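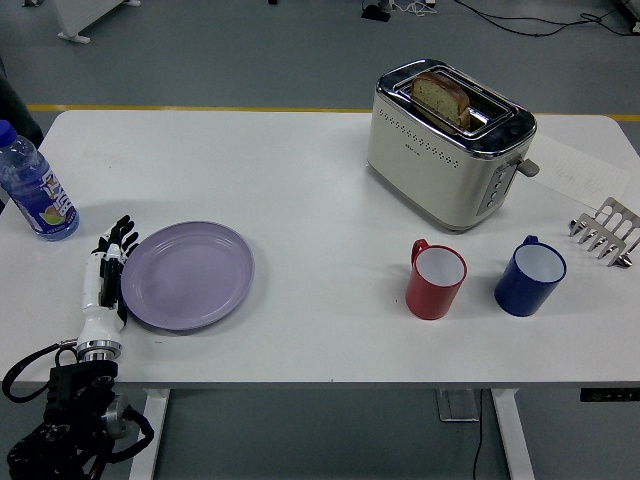

Breakfast is meant to be the easy meal, so I have decided to be suspicious of it for a month and see what it's been costing me. The Ometti book says a morning needs "a station", everything for toast and tea living on one surface and staying there, and that once the station is set up you'll stop dithering. I doubt it. I've dithered in three kitchens and I can dither at a station. All the same, the white table is now doing the job: cream toaster towards the back with a slice standing in it, red mug and blue mug in front, the lavender plate off to the left with nothing on it yet. The sheet of paper has ended up partly stuck under the toaster, where I will certainly lose it.

The paper is my own addition. Ometti wants you to keep a printed card, laminated if you please, with your "morning intentions". I used a pencil. I've never had an intention before seven that wasn't tea.

Complaint number one is the plate. I read the chapter on plates twice and I still can't see why it has to wait out in the open when there's a cupboard. "A plate in view is a promise." It's a plate. If I leave it sitting there it gets dust on it, and then I have to rinse it, and there goes the minute I saved by not opening the cupboard. The book never mentions dust. I suspect whoever wrote it has somebody else to wipe things.

Complaint number two is the bread. I went over to the Prasari loaf because the old one had got so soft it folded under the butter, and at first I was all for it, the seedy bits and the proper crust. Now I'm less sure. The slices vary. One end of the loaf toasts on my usual setting and the other end wants another go, and by the time it's had the other go I'm eating it standing up with my bag on my shoulder. The packet says "hearty". I've noticed that hearty costs more than the plain one and runs out sooner.

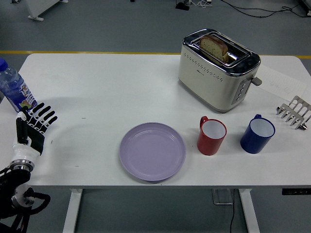 *Toast corner, mugs out, rack at the far end where I can ignore it.*

Which brings me to the toast rack. I held out against a toast rack for years. Mum had one and all it ever did was make cold toast, in a row, for guests. But the book is firm about it (steam, sogginess, "let the slice breathe") and I found one at the Mahlangu shop on page 31 of their little catalogue, and like a fool I went in. It's a handsome enough thing, very shiny. I'll give it that. I've used it on four mornings and so far it has made cold toast, in a row, for me. The slice did stay crisp. It was crisp the way a roof tile is crisp, and the butter just sat on top looking at me.

I tried putting the rack next to the toaster, then behind it, then back down by the edge of the table. The edge is best, as I forget about it there and put the toast straight on the plate.

The mugs I have no quarrel with. One for tea, the other for the second tea. I did read a whole page on choosing a "signature mug" and giving away the rest, and I shut the book. I like having the red one and the blue one. Some mornings I want the one and some mornings the other, and if that's dithering then I'm keeping it.

Water bottle has joined the station too, uninvited. The Dudura leaflet that came with the chemist's things says to drink a full glass before anything hot, and promises brighter skin by the end of the month. I've done nine days of it. My skin is the colour it always was. I do get up in the middle of the morning more often, which I'd have thought they could put on the leaflet.

Where I've got to, then. The table stays, it's handy and it keeps the crumbs off the bench. The plate goes back in the cupboard tonight. The bread gets one more loaf to prove itself, and I'll start it from the other end to see if that makes a difference. The rack I'd return if I could find the receipt, and I have a feeling I wrote the shopping list on the back of it and threw it out.

I looked up how many people had left the Ometti book a good review and it was 1,642. I'd like to know how many of them wrote it before they tried the rack.

Need: marmalade, tea, dishcloths. Ask at the library if I can renew, or just take it back early and be done with it. Still haven't rung about the gutter.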